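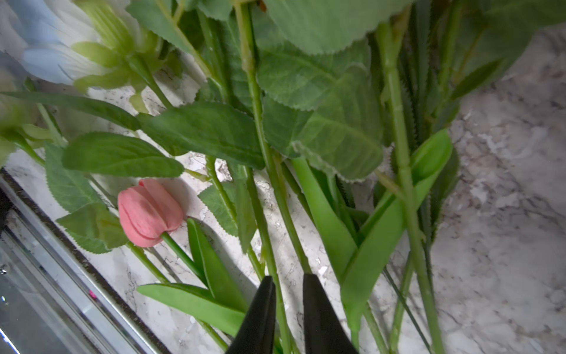 **Brenda Luvano**

Spent Friday getting the gripper on the Mesden cell right again. Writing it up as a thread so I can find it next time.

---

The job is stems. Artificial flowers in a bundle on the worktop, the two fingers come in over them, close, lift. Tulips and big leafy bits all mixed together. Stems are thin and smooth, so a small error in finger position shows up quickly.

---

Log said 2,518 closes since the last service. I do a proper check every 1,000, so this one was well overdue. My fault - I'd set the reminder on the old laptop.

---

First thing was the finger screws. Power off, arm parked, then a hex key on all of them. Two on the left finger turned a good quarter before they bit. That finger had been sitting slightly open compared with the right one.

---

Cleaned the screws, a drop of medium threadlock on each, back in. Don't use the strong stuff here. The fingers have to come off again and the threads in the carrier are soft.

---

Tips next. They taper, and the inside face near the end goes shiny with use. I rub it over with a fine pad and wipe with alcohol. If it's still shiny after that, change the pair. Never change one finger on its own or they won't meet.

---

Zeroing: close with nothing between the fingers, slowly, at low force. Set that as zero. Open fully, close again, check it reads the same. Mine was out on the first go because there was fluff in the slide. Brushed it out and it came back the same three times running.

---

Force is a percentage on the Entili controller. I had it at 70 because stems were slipping. With the screws tight it holds at 50, so I've left it there. If you're turning the force up every week, check the screws.

---

Wrist camera: wiped the lens, then ran the calibration board. It wants 16 views and I used to stop early. Do all of them, and tilt the board for some of them.

---

Leaves are still the awkward part. The serrated ones spread out over the stems and the software likes to pick a leaf edge as a stem. I've moved the grasp point further down towards the cut ends, where there's less leaf to argue with.

---

One more on cables. The gripper lead was rubbing at the last joint. Moved the clip along and left more slack, then jogged the wrist to both limits by hand speed to check nothing pulled.

---

Still to do: order a spare pair of fingers, and put the reminder on the cell PC where it should have been since February.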